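The Arm Budget

The quote from Halvorsen ran to 16 pages, and Hanna Hrynyshyn read it on the bus with a pencil, which was how she read everything that wanted money from her.

Page one said the arm would transform the sample room at Ornuslow. Page two said the same in a larger typeface. The price was on page eleven, under a paragraph on sustainability, and it left out the gripper.

"It leaves out the gripper," she told Osaze Uzor, when she had got her coat off.

"The gripper's an option."

"What does it do without one?"

Osaze thought about it. He had been to the showroom and come back with a lanyard. "It moves," he said.

He was a good chemist and she had nothing against him. He had spent eleven years tipping coloured water quality samples from one tube into another, and his wrist clicked when he turned a door handle. If anyone had earned an arm, he had. But she had also signed for the label printer, and the label printer had been going to transform the sample room too. It was under the sink now with a bag over it.

"Tell me what it costs to have the thing here for a year," she said. "I don't mean buy it. I mean have it."

He went away and did it, and to his credit he did it properly. He came back after lunch with a sheet of squared paper. There was the arm, and the gripper. There was a set of fingertips for the gripper, because the ones it came with were for boxes. The fingertips were made by Kuller and cost 119 pounds a pair, and the man in the showroom had told him to allow for wear.

"How much wear?"

"He said it depended."

"On what?"

"He didn't say on what."

She wrote a question mark beside the fingertips. Under them came the software, which was called Bindance and was paid for by the month. Osaze had put 1,017 pounds for the year and underlined it, as though pleased with how small it was. Hanna turned back to the quote and found Bindance on page fourteen.

"That's one seat," she said.

"There's only one arm."

"It's per person who logs in. You, me if I want to see what it's doing, and whoever covers when you're off. And this is the price for the first year. Look, there's a little star."

They both looked for what the little star referred to. It wasn't on page fourteen, or on any of the others.

She rang Halvorsen at four o'clock and got a young man who sounded as if he was standing up. He was delighted she had called. He asked what her pain points were.

"Your star," said Hanna. "Page fourteen."

He would have to come back to her on the star. In the meantime, had she thought about the support package? Most customers of her size took the middle one. It was 1,756 pounds a year and an engineer would be with them inside two working days.

"And without it?"

"Without it you'd be in the general queue."

"How long is the general queue?"

He said it varied. She wrote that down as well. The margin was filling up with words like varied and depended, and she had started putting a ring round each one.

"One more thing," she said. "How many tubes an hour?"

That he could answer. He gave her a figure that made Osaze, listening across the desk, put both thumbs up. Then she asked what sort of tube, and whether it had anything in it, and there was a bit of a silence on the line. The figure was for moving an empty one. From a rack to another rack. He could send a video.

"I've seen the video," said Hanna. "I'd like to see it done with liquid, please, in glass, by the model you've quoted me for. And I'd like to choose the glass."

When she had hung up, Osaze said, "You've decided against it."

"I haven't decided anything. You can't decide on this." She held the quote up by one corner. "It's a brochure with a bill in the middle."

"My wrist, though."

"I know about your wrist. I want it sorted out this year, and if I buy the wrong thing in December there'll be nothing left to sort it out with." She pulled the squared paper towards her. "What would you do if there weren't any arms? If nobody had ever come up with them?"

He shrugged. "Electric pipette. Better stool. Get someone in on the heavy mornings."

"Price that as well."

"That's a bit miserable, Hanna."

"Put it in the next column. Then they can fight it out."

He did the second column while she washed up the mugs. It was a short column. There were no stars in it, and the only thing he had to guess at was the stool. But when she came back she saw that he had added a line at the foot of the first one, in a different pen. It said: evenings. She asked him what that was supposed to mean.

"It could run when we've gone home. The rush batches. We turn those away now."

She sat down. It was a fair point and it annoyed her that it wasn't anywhere in the sixteen pages, where a person might have used it. She asked how many rush batches they had turned away since the summer, and he didn't know, and neither did she. She took a clean sheet and wrote that at the top.

"Start keeping a list," she said. "Every one we say no to, and what they'd have paid. I'll take it out again when there's a list."

"And the demonstration?"

"Oh, we're having the demonstration. They can bring the fingertips."

The young man rang back just as she was locking the drawer. He had found out about the star. It meant that the price was subject to change.

"Changed to what?" said Hanna, and felt in her bag for the pencil.
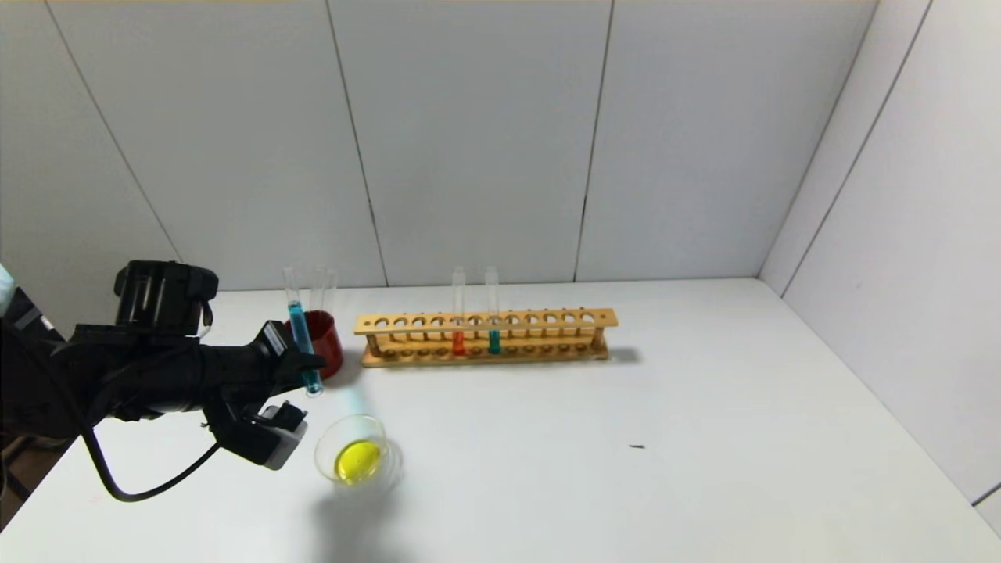
What should a small lab ask for before it agrees to buy a robot arm?

Ask for one written price that covers the arm, the gripper, spare fingertips, software for everyone who will log in, and support, with the second year's charges shown as well as the first. Then ask to see the quoted model handle your own glassware with liquid in it, and put the total next to the cost of the plainest alternative that would do the job.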